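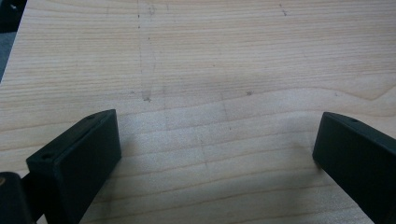 I got to Sernurard a little before lunch, which was bad timing on my part, as lunch is when the good data gets made. So said the woman who met me at the door, anyway. She runs the collection floor there and agreed to talk as long as I left her name out of it and didn't mind her working while we talked. I didn't mind at all! I'd been wanting to see this for months, ever since a reader in Brinport wrote in to say there was a shop near her where people got paid to pick things up and put them down again.

"It's a fair description," she told me. "My mother tells people I teach robots to do chores. That's fair too, except the robots aren't here. Most of what we do, there's no robot in the building."

What they do have is a stack of hand-held grippers, the kind with two black fingers and a camera looking out over them. You hold one by the grip, squeeze, and the fingers close. Everything you do with it gets recorded, and all those recordings become the examples that a learning system trains on. She calls them demos. A demo might be setting a drill bit in its case, or sliding a pencil off a board, or moving a block from one side of a bench to the other. It might last as long as it takes to read this sentence.

I asked what she was collecting that day and she said shop tasks. Woodshop stuff, mostly. Measuring, marking, clearing a surface, handing a part over. The client is an outfit called Civcombe that wants an arm to help out at a bench, and that's about all she'd say about them (I tried twice).

"They came to us with a list of 24 tasks. I read the list and I thought, okay, whoever wrote this owns a very clean garage. It had 'pick up the square.' It didn't have 'pick up the square when it's lying half under the tape measure.' So the first thing we did was mess the list up."

Messing the list up, I learned, is a big part of her job. She's got a sheet for each task with the goal at the top and then a bunch of ways to start it. The pencil starts parallel to the edge, or pointing at you, or up against a block. The board is a new one or an old one. The lamp is on or it's off. The collectors work down the sheet, and at the end there's a row that just says *your choice*, and she says those are usually her favorites.

She let me try. I'd like to report that I was a natural. The task was to pick up a carpenter's pencil and lay it down along a line, and I went at it the way I'd go at it with my own hand, fast and a little sideways. The fingers knocked the pencil off the bench. I did it again and knocked it off again. On my third go I got it, and I was so pleased that I waved the gripper around, and she reached over and stopped the recording.

"Everybody waves it," she said. "You finish and you relax and your arm just goes somewhere. So now the example says pick up the pencil, set down the pencil, look at the ceiling. If I get enough of those, I've taught somebody's machine to look at the ceiling."

So how do you get people to stop? She shrugged. "You tell them to count one breath before they end it. Hold still, breathe, end it. It takes a couple of days before it sticks."

## What makes a good one

I figured a good demo would be a perfect one, and she made a face at that.

"I had a guy who was perfect. Beautiful hands, he used to do jewelry repair. Every demo was the same demo. Same approach, same speed, same spot on the board. We had 90 of them from him in one session and I could've kept five. I had to go to him and say, this is lovely work and I need you to do it worse."

Worse how?

"Come in from the left. Come in too high and then fix it. The fixing is gold. If the system only ever sees people who were lined up from the start, then the first time it's a little off it has no idea what a person would do about it. So be a little off, and show it."

What she doesn't want is fumbling on purpose. She can spot it right away, she says, because people act it out like a silent movie. She'd rather give someone an awkward starting position and let the trouble come naturally. That's where the sheets come in again.

I asked about the boards, because I'd noticed she was fussy about which one got used when. They're mostly pale, with a lot of grain in them, and some have pencil lines left over from marking tasks. One of the younger collectors had wanted to sand them all clean between rounds.

"I said leave them! Have you ever seen a workbench with no pencil on it? The marks matter for another reason too. When the task is 'put the block on the line,' the line is this faint little gray thing, and half the time it's smudged. I want the system to see faint lines and smudged lines, and lines that kind of get lost in the grain. A nice fat marker line would be easier for us and no good to anyone."

Bucur, the company that does their labeling, didn't love this at first. Their people go through the recordings and note when each one starts and stops and whether it did what the sheet asked, and they'd sent back a whole batch saying they couldn't tell where the line was. She went through that batch herself over an evening and ended up agreeing with them on around half. Those got tossed. The rest went back with a note.

"It was a polite note," she said. "The second draft was a polite note."

## The boring parts

We ate sandwiches at the end of a bench and she walked me through the stuff I hadn't thought to ask about. Lenses, for one. Sawdust sits on them and you don't notice, and then a whole morning has a soft gray blob in the same place. They wipe them at every break now. Batteries get swapped on a schedule, low or not. Every collector starts the day by opening and closing the fingers over a bare board a few times, so there's a record of how wide that gripper opens and whether both sides travel evenly.

"I'll look at those before I look at anything else," she said. "If something's wrong there, I can quit worrying about the people."

Then there's fatigue. She caps a session at 51 keepers per person, and if you get there early you go home early, paid for the full shift. I said that was an odd number. She laughed and said it used to be 68, and she moved it down a few at a time until the last demos of the day stopped looking tired. I asked what tired looks like.

"Short. They cut corners, they don't lift as high, they drop the thing the last little bit instead of setting it down. You can hear it across the room. Clack, clack, clack. When I hear clacking I send people to get coffee."

I wanted to know if it bugs her that the whole thing might put somebody's bench helper out of work. She took a while with that one. She used to be a bench helper, back in Brinport, in a cabinet shop that isn't there anymore, and she said what she mostly remembers is fetching.

"I'm not going to tell you it's all fine. I don't know what Civcombe's going to do with it, and I've asked. What I can say is I'm careful about what we teach it. We have a rule that you never reach across where a person's hand would be. There's no hand there, it's only you and the gripper, but you go around anyway. That one's mine. It wasn't on their list."

She'd been collecting the go-around demos since November and had them in a folder of their own, and she was prouder of that folder than of anything else she showed me. I asked whether Civcombe had noticed the extra material. They had, she said, and they'd asked for more of it, this time with longer boards.

By then the others were drifting back in from lunch and somebody needed a new sheet. She handed me the gripper and asked if I wanted one more go at the pencil before I left. I did. I came in from the left, a little too high, fixed it, set it down along the line, held still and took my breath. She checked it on the screen and said she'd keep it, and then she said I'd forgotten to sign in, so she'd have to put it under *visitor*.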